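About us

Who we are

Kavach is a company of 54 people. We receive, sort, check and pack returned household goods for online shops. When a customer sends back a lamp, a set of cups or a box of books, the parcel comes to our hall. We open it, we look at what is inside, and we decide if it can be sold again, repaired or given away.

We started with 12 people and one rented room. At that time all the work was made by hand, and the most difficult part of it was lifting and turning. One person on the sorting line picked up 1,747 items in an ordinary week, and in December much more. Many of our colleagues had pain in the wrists and in the shoulders. Some good people left us for this reason, and we were sorry to lose them.

How we came to automation

The first robot arm came to our hall on a Monday, and we must say that it was not a happy day. People asked if their places were safe. The management had prepared a presentation about speed and cost, but very little about the persons who stood at the line every day. This was a mistake, and we learned from it.

After this we stopped the project for 2 months and spoke with every shift. We agreed on some rules, which are still valid today:

No contract is ended because of a robot.
Each person whose task is changed gets paid training during working hours.
Everybody on the line may stop a robot without asking a supervisor.
The numbers from the robots are not used to compare one worker with another.

The rules hang in the canteen in all the languages that are spoken in our company.

What is different now

The arms take the repeated movements: to grasp, to lift, to carry to the next place. The decisions stay with people. If a glaze has a fine crack, if a book smells of smoke, if a gift is still in its ribbon, a person sees this much better. Our inspectors now work sitting or standing, as they prefer, and they have more time for each item.

There are also new professions in the house. Several colleagues from the packing tables are today cell operators. They write the task lists, watch the grasps and correct them. Before a new task goes to the line, it is tried in simulation, in a room of a virtual home with ordinary furniture and everyday things. We like this step very much, for in the simulation nothing breaks and a beginner can try the same movement as many times as necessary. The software for it is called Relura and is developed by our own small team on the upper floor.
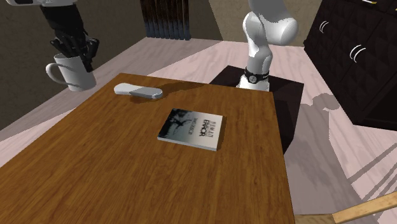
Operators in training begin with simple objects and go on to the ones that slide, roll or have a handle on the wrong side. After the course they work for a time together with an experienced colleague. The older workers were afraid of the computer part in the beginning, but several of them are now the most patient teachers we have.

Not everything is solved. The hall is louder in some corners than before, and the people there asked for better ear protection, which they received. Some colleagues also told us that they talk less with each other during the shift. For this reason we made the morning break longer and put the tables of the inspectors closer together.

Our partners

The grippers are maintained by Laizer, a workshop in the same street. The training courses are planned together with Vedness, a school for adult education, and they finish with a certificate that is also useful outside of our company.

Work with us

We look for inspectors, cell operators and drivers. Experience with robots is not necessary. You can visit the hall before you apply and speak with the people on the shift, without the management in the room. Please write to our office or ring the bell at gate 2 between 8 and 4 o'clock.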